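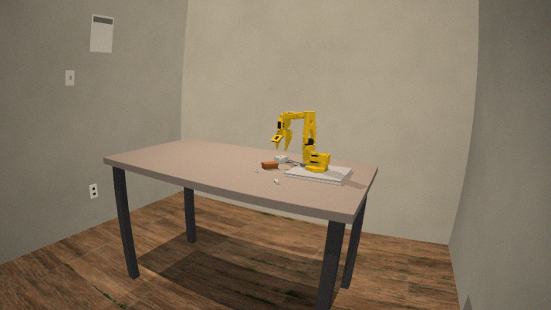 Arm build, shared workshop: the gallery so far

Sun 23 September

People keep asking how the arm is getting on, so I've put up a page. There is one picture on it, of the simulated bench, and the notes under it are longer than a gallery strictly needs. More will go up when there is more worth showing. If you came for a machine that folds your shirts, try again in a year or five.

For anyone new, Donal Ó Dálaigh and I have been at this since May, in our half of the unit behind Mac Mathúna. Donal believes in it. I believe in the parts I can hold, and at present that means a box of bearings, two motors and a receipt.

1. The bench, in simulation

The yellow arm on its white plate, gripper open, with the brick and a few smaller bits to aim at. Donal drew up the room as well, right down to the light switch and the socket on the wall. I asked what a light switch would do for our grip strength and was told it was good for morale.

The arm

Yellow was Donal's choice. The shape is close to what we mean to build: a tall upright, a forearm out to the side, a wrist that turns down, two fingers. It looks very sure of itself. Everything does in Plorix, where no screw has ever been cross-threaded and a cable can't snag on anything unless you ask it to.

The gripper

Two fingers, both hanging open over the bench. I wanted three. Bríd Mac an tSaoi pointed out that a third finger is a third thing to break, and she has mended more of other people's projects than I have finished of my own, so two it is. I still think we'll regret it the first time we hand it something round.

The brick

An orange-brown block lying flat, with a small white box just behind it. The brick is the easy one and I distrust it for that reason. Flat sides, decent size, a colour that stands out from the table. If we only ever test on the brick we will end up with a very expensive brick mover.

The little cubes

Two of them, white, on a pale tabletop. They are hard enough to pick out with my own eyes, never mind whatever camera we can afford. Donal says we can give the real ones a lick of paint. I say leave them as they are and see how the thing copes, as my kitchen isn't colour-coded either.

The base plate

Low, flat and white, and the only part I'd call nearly settled. The real one will be bolted through the bench – Donal wanted clamps, and we had words. The arm sits towards one end of the plate and most of its reach goes out over the other, so I'd like to see the sums on tipping before I stand near it.

The table

In the simulation it has four square dark legs and never wobbles. Our own bench came with the unit and leans when you put a mug on it. I have asked for a wobble to be added to the model. This is apparently "not a priority".

Where we are with it

Donal ran 433 practice grabs through Plorix last week and sent me a cheerful message with a graph. Fine. I'd swap the lot for one grab on a real bench with a real brick. The motors we want are from Nedeck and the set comes to more than 2579 euro, and until somebody shows me a good reason to spend that, we're staying on the screen and I'm staying grumpy.

Next up is the wrist joint, printed at Bríd's if her printer is behaving. Comments are open below – please don't send me any more videos of robots dancing.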